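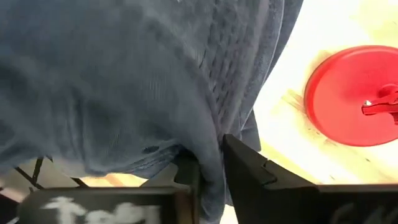 *Slate-gray fabric and a red lid on the tabletop*

**Subject:** Re: [ukthorpe-trails] State scenic listing, and the signs on the ledge road
**From:** Firdevs Akyol
**Date:** Jan 20, 2026

Hi all,

Answers to the questions below, as far as I have them.

> Firdevs, I missed the last meeting and only got the short version. Is the scenic listing going ahead as one application for the whole ridge, or is the falls section being split off? Also, what happens to the property owners along the ledge road if it goes through? I have had two neighbors ask me whether they will need permission to cut firewood. Last thing: are the old signs coming down before the new ones are up? Last time we had a whole summer with nothing at the Zondby turnoff and people kept driving into the gravel pit.

It is going in as one application. The county wanted the falls handled separately, and we went back and forth on that until the planning office said a split would mean two site visits and two review fees. The boundary now runs from the Zondby turnoff to the lower falls and takes in the sandstone ledges, the picnic ground and the old quarry face. The Georgiev parcel is out. The family asked to be left out in writing and the map has been redrawn to match. If you have a copy of the fall map, please recycle it, the line on the east side is wrong.

On firewood: no change. The listing covers public land and the road right-of-way. It does not put any rule on private lots, even the ones that touch the road. The draft has a sentence saying so on the second page, and I have asked for it to be moved to the first page so people see it.

Public comments closed with 256 received. Most are short and in favor. The ones against are mainly about parking at the falls on summer weekends, and I think they have a point. The lot has 24 spaces and the shoulder fills up by mid-morning. The application has to include a traffic plan, and the current version just says overflow parking "will be studied." I would like something firmer in there before it goes to the state. The school lot with a shuttle has been suggested. It is 3 miles away, so walking is out for most visitors, but the district has not said no. 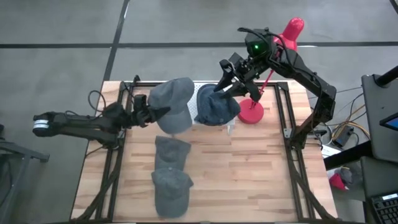 *Four caps at the table, the gray one held by its brim*

On the signs: the old ones stay up until the new ones are in the ground. I have that from the road department by email. The new panels are being made by Nistlow and the proofs came back last week with two errors. The elevation at the overlook was given in meters with "ft" after it, and the panel about the quarry had the wrong stone. Both are marked for correction. The text about the ledges is good and I would leave it alone.

We also need to settle the printed map. The quote is for 400 copies, folded, color on one side. Color on both sides costs more than we have. I suggest we put the trail map on the color side and the history on the back in black. If anyone has a strong view the other way, say so on the list this week.

Still open:

- letter of support from the town (drafted, not signed)
- photos of the lower falls with the water high
- who meets the state reviewer at the turnoff in February

For the site visit, they will want to see the overlook and the quarry face, and they asked for sturdy shoes and no more than six people. The upper path is icy past the second bench, so we will go in from the bottom. I can drive four.

I will send the revised boundary map as a separate message so that it doesn't get stripped by the list.

Firdevs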